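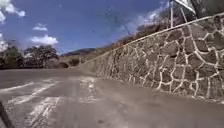

Golshifteh Mazandarani escribió:
> Los portacarteles Fillano de metacrilato que recibimos en junio no admiten
> la cartulina de 259 g. Entra hasta la mitad y se comba.
> ¿Ha cambiado la ranura o es defecto del lote?

Ha cambiado la ranura. El modelo anterior, con carga inferior, tenía 2 mm de luz; el actual lleva carga lateral y el fabricante solo garantiza papel de hasta 116 g. Steltard no lo indica en la ficha — sí en la hoja que viene dentro de la caja.

Opciones:

1. Imprimir en 116 g y poner detrás una lámina rígida fina. Hay que probarla antes con una unidad.
2. Pedir la serie Khosravi, de carga superior. Mismo formato, base algo más ancha.
3. Devolver el lote. Admiten cajas sin abrir, portes a cargo del cliente.

No recomiendo calentar el canto para abrir la ranura. El metacrilato colado lo tolera mal y el extruido, peor.

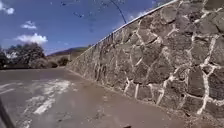

Muro de piedra junto a la carretera

Para el pedido de Dustdale (unas 4000 unidades) conviene pedir muestra de las dos series y medir la ranura con galgas, en los extremos y en el centro. Si alguien tiene ya medidas de la Khosravi, que las mande a la lista.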